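December, bench log, finish trials, 2:40 pm

Carried on with the low-sheen topcoat for the Jinommont reading tables. The Trusen waterborne went on the first two sample boards this morning, thinned with 20 ml of water to the cup. It laid down flat but raised the grain more than I want on the pale boards. Sanded back with 300 by hand, wiped, recoated. Second coat is better. There is still a faint roughness near the end grain on board B, so that one gets a third.

Ondix hardwax oil went on boards C and D. Buffed with a white pad after 20 minutes. Color shift is slight on C. D went yellower, probably the older can. Marked the can and moved it to the back shelf. Don't use it on anything light.

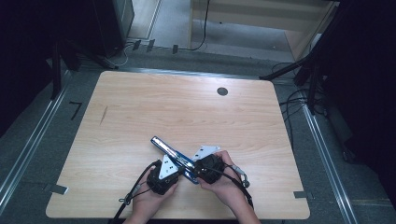 Can the Trusen go straight over the Ondix if a top needs repair later?

Only after the oil is taken back to bare wood, at least over the whole board being fixed. The test strip from last month peeled with tape at the edge where I had only scuffed it.

Shop humidity read 38 percent at noon. Drying is quick at that level, so keep the wet edge short and work one board width at a time.

Sprayer: the Yazıcı gun is spitting again on the first pull. Cleaned the needle and changed the cup gasket. Spits less. Order a nozzle set.

Water ring test tomorrow on A and C, cup left overnight. Also need up to 100 more sanding disks before we start the real tops, and the 300 sheets are nearly gone. Board B stays on the rack till its third coat is hard.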